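書道用具整備事業 中間報告
提出先:Sondden助成事務局
2021年2月

昨年11月に交付を受けた用具整備費について、これまでの経過を報告します。先にお断りしておくと、申請書に書いた見通しのうち、筆の保管に関する部分は、書いた当人としてもあまり信用できなくなっています。

申請時の説明は次のようなものでした。筆を寝かせて引き出しにしまうから穂が曲がり、根元に墨が残って割れる。筆掛けに吊るす方式に改めれば筆の寿命が延び、買い替えの費用が減る。Veltiaの用具案内にもほぼ同じことが書いてあり、申請書の文章はそれを下敷きにしました。案内を出しているのは筆掛けを売る側ですから、割り引いて読むべきでした。

購入と設置
彫刻の入った木製の筆掛けを、Sitthichaiを通じて取り寄せました。上の横木の両端に龍の頭が付いた型です。会議では、もっと簡素なもので足りるのではないかという意見が出ました。私も同じ意見でしたが、在庫がこれしかなく、値引きもあったため承認しています。展示の際に見栄えがするという推薦理由は、保管の役に立つかどうかとは別の話なので、効果としては数えません。

台には黒い布を敷きました。墨の汚れが目立たないという利点は、汚れに気づかないという欠点でもあります。月に一度は布を外して確かめることにしました。

運用
現在掛けているのは4本で、細筆が3本、大筆が1本です。掛け金具にはまだ空きがあります。全部を埋めなかったのは、大筆の穂が思いのほか場所を取り、隣の筆と触れるおそれがあったためです。申請書では最大8本を常時掛けると書きましたが、大筆を混ぜるかぎり、この数は撤回したほうがよいと考えます。残りの筆は従来どおり巻き簾に入れています。

洗い方も手順書にまとめました。ぬるま湯で根元まで墨を出し、紙で水気を取り、穂を整えてから掛ける。それだけの内容ですが、受講者15名のうち手順書を読んだと答えた人は半分に届きませんでした。紙で押さえる工程を飛ばす人が多く、水の垂れた跡が布に残っていたことも何度かあります。吊るせば自然に乾くという説明が、かえって洗い方を雑にした面があるのではないかと疑っています。

効果について
穂の割れが減ったという声はあります。ただし、同じ時期に講座の回数を減らしており、筆を使う時間そのものが短くなりました。新しい筆と古い筆の区別も、最初の月は記録していません。これで「効果があった」と書けば、来年度の審査では通りがよいかもしれませんが、手元の記録からは言えないことです。細筆のうち穂先がやや開いてきたものもあり、これが掛け方のせいか、洗い残しのせいか、もともとの毛の質なのかは判断がつきません。

大筆については別の心配があります。毛の量が多く、外側が乾いても内側に湿りが残りやすいので、下向きに吊るすだけで十分かどうか、もう少し様子を見ます。根元の毛が抜け始めるようなら、陰干しの時間を先に取り、その後で掛ける方式に変えます。

半紙は200枚を追加で購入しました。これは予定どおりで、特に述べることはありません。

今後の予定
次の報告までに、筆ごとに札を付け、使用日と洗った人を記録します。比較のため、同じ種類の細筆を巻き簾と筆掛けに分けて置きます。筆掛けの追加購入は見送ります。Branimthorpeの教室からは同じ型を入れたいと問い合わせが来ていますが、比較の結果が出るまで待つよう返事をしました。

残額は比較用の細筆の購入に充てたいので、費目の変更をお認めいただけるかどうか、ご回答をお願いします。
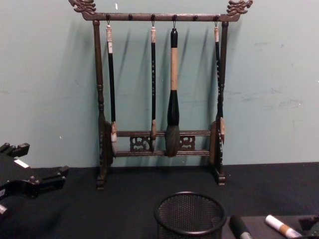

Manee Chareonsuk:報告書を拝読しました。費目の変更は差し支えありません。ただ、比較をするなら、洗う人もできるだけ揃えてください。筆掛けの側だけ慣れた人が洗っていた、という結果では判断に困ります。大筆は無理に常時掛けておかなくてもよいと思います。うちでは陰干しのあと、使う前の日まで箱に戻していますが、毛抜けは特に増えていません。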